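Subject: Re: [manip-list] Herrera numbers, and are we resetting wrong?

3 comments · 1 share

Brenda Figueroa wrote on Monday:

> I read the Herrera write-up twice and I still can't tell what the
> method gets you over plain cloning. You have 600 demos with the
> relabeling and 600 without, fine. But if both sets start from the same
> tape marks, the policy could be learning the tape. Also, who decided
> a bottle lying down counts as the same task as a bottle standing up?
> We tried that at Korkari and gave up in a week.
>
> Second gripe: your wrist view and your fixed view get equal weight.
> Why? The wrist view is mostly label.

Brenda,

Fair on all counts, and I'd like it noted that I said "fair" before arguing.

For people who skipped the write-up: Herrera takes ordinary teleop demos, cuts each one where the fingers close, and relabels the approach half with the grasp it ended up using. The policy then sees "go get it this way" instead of "go get it somehow, good luck." The second half is left alone. That is the whole idea. Nipon got nine pages out of it and I remain impressed.

On the tape. Yes, there are marks on the table, and they're for the people doing resets. If you leave a grad student to place objects "at random," everything lands within a hand's width of the middle, slightly toward whichever side has the chair. The marks set the outer limits. Objects go between them at whatever angle comes up, and the bottle is allowed to be lying down, which is the case that hurts.

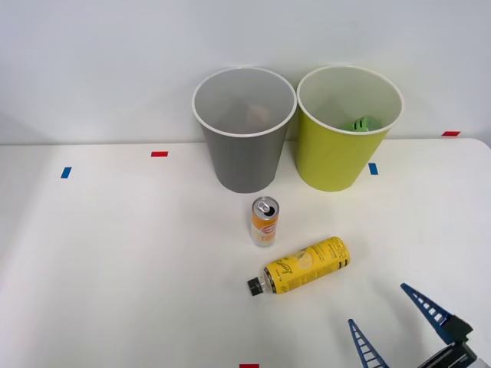
1. What the relabeling bought us

We ran 40 trials per policy on the lying bottle. Plain cloning picked it up in 15 of them. I'm not going to paste the Herrera number into an email again, given what happened the last time (Mandudia thread, please do not reopen it). It's in the table and it's better. How much better depends on whether you count a grasp on the cap as a grasp. Nipon does. I don't, but he was holding the clipboard.

The plain policy's favorite mistake is to come in with the fingers spread for an upright bottle, find that the bottle has other plans, and stop to think. It can think for a very long time. The relabeled one commits early, so when it's wrong it is wrong with great confidence and knocks over the can. Wudis, our scoring script, logs both as "fail," and I agree that hides something you'd want to know.

2. Standing vs. lying

Same task because the instruction is the same: pick up the tea. I admit this is a language argument dressed up as a robotics argument. We'll split the rows in the next version.

3. The two views

You're right that the wrist view is mostly label once the fingers are on the bottle. We thought that was a problem too, and tried dropping it after contact. Things got worse. My best guess is that the way the fingers bend around the side of the bottle is carrying grip information we don't get from anywhere else, there being no touch sensor on this hand. A guess is all it is. I'd want to blur the print and run it again before saying so in a paper, mostly to rule out that we've trained a very expensive reader of the words "Zero Sugar."

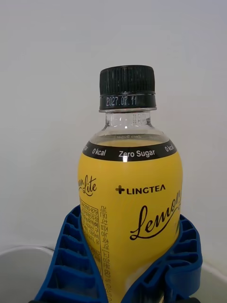

Wrist view, fingers on the tea bottle. The cap says 2027.07.11, so the test object should outlive the review process.

What I can't answer is your tape question, at least not properly. The clean test is to pull the strips up, keep the resets, and rerun both policies with no retraining. We haven't done it. Nipon says August. If you still have the Korkari runs on disk, even the bad ones, I'd take them for comparison, and I'd be especially glad of the bad ones.

Also, your reply went to the old list address, which is why it showed up twice for half of us and not at all for the rest.

5 replies · 2 followers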